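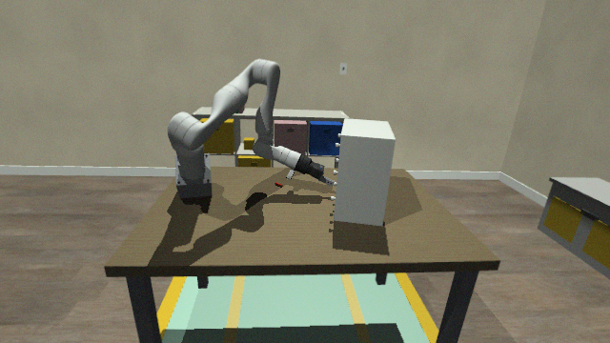
Shareholder Agreements: Your Questions Answered

We love getting questions about shareholder agreements, and the Amano small company desk gets a lot of them! These are the ones that come up most from people who own a business with a friend, a sibling or a former coworker. Page last reviewed 22 February 2024 by Karine MacLeod.

What is a shareholder agreement, in plain words?

It's a private contract between the people who own shares in a company. It covers who gets to decide what, what happens when somebody wants out, and how you settle things when you can't agree. Your articles and bylaws do some of this work already, but they tend to be general. The agreement is where you get to write down how you really want to run things together, and we think that's a great conversation for owners to have.

We've been in business for years without one. Is it too late?

Not at all! Plenty of companies sign their first agreement well after they open. All the current owners need to be willing to sign, so it helps to raise it while everyone is getting along. If you already have a dispute brewing, talk to a lawyer before you circulate a draft.

Do we need one if there are only two of us?

Two equal owners may need it more than anyone. With a 50/50 split, either of you can block a vote, and without a tie-breaker the company can get stuck on something as ordinary as a lease renewal. Common fixes are a neutral third director, mediation within a set number of days, or a buy-sell clause (see further down).

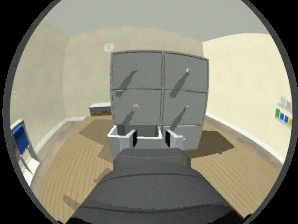
Whichever fix you pick, write out the steps and the deadlines. "The parties will try to resolve it" sounds friendly, but it gives you very little to hold on to when you're three weeks into a standoff.

What's a buy-sell clause?

One of my favorite parts of the whole document. A buy-sell clause says when an owner can be required to sell, or has the right to, and who can buy. The usual triggers are death, disability, divorce, bankruptcy, retirement and leaving the company's employment. You can also add a "shotgun" version, where one owner names a price and the other chooses whether to buy or sell at it. It's quick and can be fair, but it favors whoever has cash on hand, so think hard about it if one of you is much better off than the other.

How do we set the price?

You have a few choices: a fixed figure the owners update every January, a formula, or an independent appraisal. Fixed figures are cheap and easy to understand, and they go stale fast. If you use one, say what happens when you forget to update it. Many agreements switch to an appraisal if the last agreed figure is more than a year old, and I'm a big fan of that.

Can we stop someone from selling to an outsider?

Yes, within limits. A right of first refusal lets the existing owners match an outside offer. Check your state's rules on share transfer restrictions, and make sure the restriction is noted on the share certificates if you issue them.

I own a small stake. How does this help me?

A lot, if you ask for the right things before you sign! Look for tag-along rights (if the majority sells, you can sell on the same terms), regular financial statements, and a short list of decisions that need your consent. 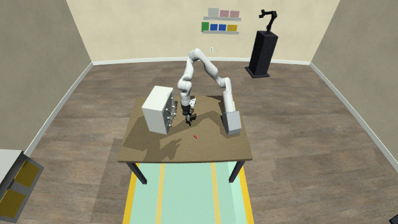 Issuing new shares should be on that list. Say you hold 600 shares and the company can create another 800 without asking you. Your percentage shrinks overnight, even though you haven't sold a thing. Preemptive rights let you buy your portion of any new issue first.

Do our spouses have to sign?

It depends on your state. In community property states, a spousal consent is often a very good idea. Ask early, and give your spouse time to get separate advice.

How often should we look at it again?

Every 3 years works nicely for most small companies, and any time an owner joins or leaves, you borrow a large sum, or the tax rules change in a way that affects you.

Can I send in a question?

Please do! Seul-gi Oh reads everything that comes to the desk and picks new ones for this page. We can't give advice on your own agreement here, so leave out names and anything confidential. For that, you'll want a business lawyer licensed in your state.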